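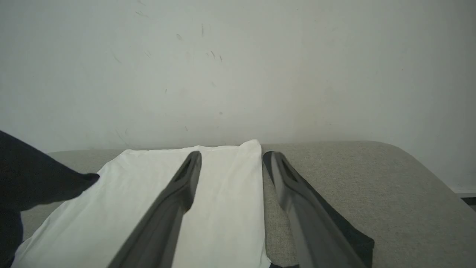

Products > Teaching kits > Hand-guided > Zirstead 2

Zirstead 2 Teaching Kit

The Zirstead 2 lets an operator show a two-armed robot a job by moving a matching pair of leader arms. The robot follows, and the joint positions, gripper opening and wrist camera footage are saved together as one recording.

It is meant for soft goods and other work that is awkward to program by hand, such as folding cloths, bagging and sorting. Most customers record 47 runs of a task before their first training session. Storage in the base unit holds 336 runs.

In the box: two leader arms with trigger grips, two sets of slotted fingers, base unit, foot pedal and table clamps. The follower arms are sold separately.

Press the pedal once to start a run and again to stop it. Hold it down to discard the last run. Each arm can be used alone if the other is parked.

Fingers are a push fit and can be swapped without tools. Wipe them with a damp cloth and do not use solvent.

Fits Chávez and Droltwood follower arms. Older Droltwood arms need the adaptor plate. Built at our Clurusstead workshop. Delivery resumes in January. Two-year guarantee on all parts except fingers.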